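Livdale Sewing and Craft Rooms to Reopen With Longer Hours and 72 Work Places

LIVDALE, 1/18/23 - Minex, which runs shared craft and workshop space for residents and small makers, will reopen its Livdale rooms next month after a refit that began in November. The rooms will stay open four evenings a week, up from two, and will have places for 72 people at a time.

The refit covers the main sewing room, the pattern room and the fabric store. New wiring has been put in along the north wall so that machines no longer share outlets with the irons. The floor in the pattern room has been leveled and the old strip lights have been taken out. The work was done by Vidal, a Livdale building firm, and finished on schedule.

Membership at the Livdale site reached 1,052 at the end of last year. The evening sessions were full on most nights, and the waiting list for the beginners' course was closed twice. The longer hours are meant to bring that list down. A second beginners' course will run alongside the first, with the same content and the same fee.

The fabric store will move to the ground floor, next to the loading door. It holds some 900 bolts and remnants, most of them donated by local shops and upholstery workshops. Members may take remnants under one yard free of charge. Longer pieces are sold by weight, and the price list will be posted at the desk and on the Minex website. Donations can be dropped off during opening hours - fabric must be clean, and foam and carpet cannot be accepted.

Nover, the mending program for household textiles, returns with the reopening. Residents can bring in curtains, bedding, coats and soft toys and work on them with help from an instructor. There is no charge for the first visit. Thread, needles and patches are supplied, but zippers and buttons should be brought along with the item. Members do not need to book. Non-members are asked to reserve a place at least one day ahead.
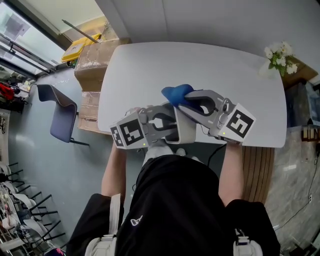 A soft blue item held over a white table.

Current membership cards remain valid and do not need to be replaced. Members who paused their payments during the refit will be contacted by email with a restart date. Lockers have been renumbered, and new keys can be picked up at the desk during the first two weeks.

The Livdale rooms have step-free entry from the parking lot. Two of the cutting tables can be lowered for seated work.

Course dates, fees and the evening timetable are available from the Minex desk in Livdale. Press inquiries should be sent to the Minex press office.

- END -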